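Teaching a Bench Arm to Put Dishes Away, Part 3: Setting Up the Table and Getting a First Clean Pick

If you've followed along from the first two parts, you already have your arm bolted down, your gripper wired, and (I hope!) a stop button somewhere your hand can find without looking. This part is the one I enjoyed most, because it's where the whole thing stops being a pile of cables and starts being something you can watch with a cup of coffee. It also took me the longest, and I've tried to put my wrong turns in here so you can skip them.

A quick word on where all this happens. I work in the shared workshop in Lindach, mostly after 8 in the evening, when the saws are quiet and the shelves have stopped shaking. Ingeborg Moser has the bench next to mine and has been very patient about it. The program that runs the arm is one I call Memitz. It started as a weekend script and has grown to a little over 2,000 lines, most of them for recovering when something goes wrong.

What you need before you start

An arm that can already move to a point you give it and come back again
A two-finger gripper you can open and close from software
A small camera near the gripper, looking out past the fingers
A second camera over the table
A white or at least very plain tabletop
A handful of kitchen things, real or toy
Painter's tape and a soft pencil

Step 1: Get the wrist camera looking at the right spot

Mount the camera so the fingertips show in the lower part of the view and you still have plenty of room above them. My first bracket had it tilted so far down that I saw almost nothing except finger. Print the bracket with slotted holes if you can, so that you can nudge the tilt a few degrees either way before you tighten it. You'll be doing that more often than you expect.

Once it's snug, lower the open gripper over one of your dishes, slowly, and stop well before it touches. Look at the live view at that height and save a still from it. You'll want that still later on, when something has slipped and you can't remember how the view used to be.

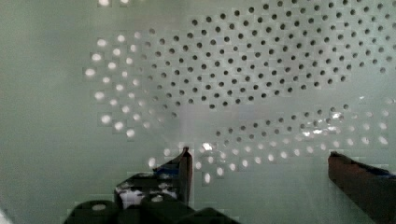

Now lock the exposure. I left mine on automatic for weeks, and every time the arm passed over something shiny the brightness would jump and the edge finder would lose its place. Set it by hand with the overhead lights on, write the number on a piece of tape, and stick the tape to the bench. If you share a room with other people, check it again whenever somebody changes a lamp. Corina Prantl swapped the tube over our end in December and I spent a whole evening hunting for a bug that wasn't there.

Step 2: Mark your home position

Bring the arm to a comfortable pose above the middle of the table, with the gripper open and nothing in the way of its cable. Save this as home. Then put a small pencil mark on the table straight below the gap between the fingers, and send the arm away and back a few times. It should return to the mark every time. If it drifts, go back to part 2 and check the bolts on the base before you touch any software (mine were loose, and I had rewritten half the calibration before I thought to pick up a wrench).

While you're at it, set the approach height. I use 80 millimeters above the tallest thing I plan to pick up. It feels wasteful when you're watching it crawl up and down, but you'll be glad of it the first time something is standing up that you thought was lying flat.

Step 3: Lay out the table

Choosing objects deserves more thought than I gave it. I began with a set of heavy stoneware from the Merkedo flea market, and it was lovely stuff, and far too much for a small gripper. Go lighter than you think you need. You also want a mix of shapes, so include something flat, something long, something round, and something awkward, and leave enough bare table between them that the fingers can come down beside each one.

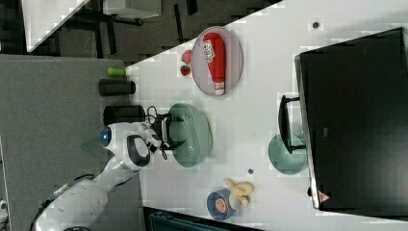 Color matters a good deal at this stage. Memitz sorts things first by how different they look from the table and only afterward by shape, so strong colors make an easy start and pale ones make a proper test. The red bottle lying on the pink plate is a good beginner's target, long and bright with room on both sides, and so is the yellow banana down by the blue bowl. The pale green oval dish under the gripper asks more of the camera, being so close to white. I'd save anything like that for your second evening, once the easy picks are going well and you're in a good mood.

Step 4: Teach the first pick

Start with one object and one only, even if the others stay on the table. Jog the arm by hand until the open fingers are on either side of it, and then save three points:

The approach point, straight above the object
The grasp point, with the fingers on either side
The lift point, which can simply be the approach point again

Close the gripper at the lowest force your driver allows and raise it a notch at a time until the object stays put when you give it a gentle tug. My driver counts in its own units, and I ended up at 410 for most things. Yours will be different, so please don't copy that number! Soft things want less, and a thin rim needs the fingers squared up to it far more than it needs extra squeeze.

Run the three points at quarter speed. Keep your hand on the stop button and your coffee on somebody else's bench.

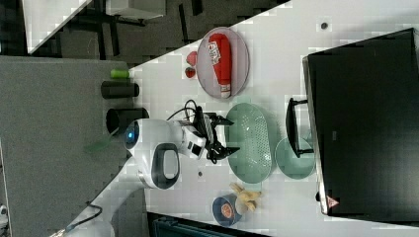
Next, move the object by a finger's width and run it again with the camera correction turned on. You're looking for the arm to pause at the approach point, shift itself over, and then go down. If it goes down without shifting, the correction isn't reaching the motion planner, and nine times out of ten that's a setting in the config file you forgot to save. If it shifts the wrong way, your camera axes are flipped. Swap the sign on one of them and try once more, and if that makes it worse, swap it back and do the other.

Step 5: Watch the cable

I've given this its own step after snapping two connectors. Leave a generous loop near the gripper, enough that the wrist can turn through its whole range without pulling it tight, and tie the rest along the arm with soft hook-and-loop straps. Turn the wrist all the way in both directions with the power off and watch what the loop does. Cabral, the little parts shop by the station, sells the flexible kind of cable by the meter, and it's worth paying the difference.

Step 6: Write it down

Keep a paper notebook at the bench. For every run I put down the object, the force, the speed, and one line about what happened, and I've gone back to those pages far more often than to any log file. When you have ten good picks in a row with the same object, move it to a new corner of the table and start your count over.

In part 4 we'll add the placing half, with stacking, and I'll share the gripper pad pattern a few of you have been asking for. Ingeborg is cutting a test set from an old silicone baking mat this week, so bring scissors.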